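Chapter 8
Planning and Paying for Handling Equipment

After reading this chapter you should be able to separate purchase price from installed cost, write a short equipment request, and set up a budget that survives the first year of use.

Key terms: installed cost, end effector, wear part, trial period, acceptance test, contingency

Opening case: The snack line at Pruldale

Pruldale is a contract packer. It takes finished goods from food makers, sorts them into mixed boxes, and ships the boxes to shops. Most of the work is done by hand at long tables. Bags and pouches come in, get checked for damage, and go into trays according to a pick list.

One October the plant manager asked for money to automate two of the tables. The request was a single page. It named a robot arm, gave the price from the seller's quote, and divided that price by the wages of the people at the tables. On paper the arm paid for itself quickly, and the request was approved.

The arm arrived on time. It then sat on its pallet while the plant bought the things the page had left out: a base to bolt it to, guarding, a new power drop, a set of grippers, and training for the people who would run it. The grippers caused the most trouble. The pair in the seller's catalog had been made for boxes, and most of what Pruldale handled was soft.

Soft packages are harder to budget for than they look. A box has flat sides and keeps its shape. A pouch bends where it is pinched, and its weight moves when it is lifted. A supplier can quote a gripper from a drawing of a box, but for a pouch the supplier will want samples, and testing samples takes time that somebody has to pay for.
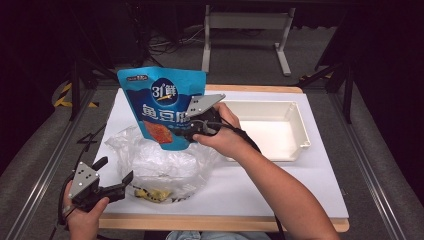

The second request, written the next spring, was longer and asked for less. It covered one table instead of two. Before asking for quotes, the manager put together a sample kit of the products that made up most of the volume and sent the same kit to two suppliers, Skumico and Clarnitz. Each was asked to state which items its gripper could pick up, which it could not, and what a replacement set of fingers would cost. The request set aside $4000 for trials and $3000 for spare fingers and cables in the first year. Neither line had appeared in the first request.

8.1 What an equipment budget has to cover

The price on a quote is the cost of the machine at the seller's door. The installed cost is what the buyer has spent by the time the machine does useful work. For handling equipment the gap between the two is often large, and most of it falls under these headings:

Mounting, guarding, and floor work
Power, air, and network connections
End effectors, including any made to order
Programming and testing
Training, including wages while people are away from their usual jobs
Spare parts held on site

An end effector is whatever is fixed to the working end of the arm – a gripper, a suction cup, a blade. It is usually quoted separately from the arm, and fingers and pads should be treated as wear parts from the start. Put them in the yearly operating budget as well as the purchase.

Some plants try out a gripper by hand before paying to mount it. Temba, a smaller packer that we return to in section 8.4, does this with every new product it takes on, and charges the hours to planning. The hours are easy to lose track of if no account is opened for them, so open one before the trial period begins.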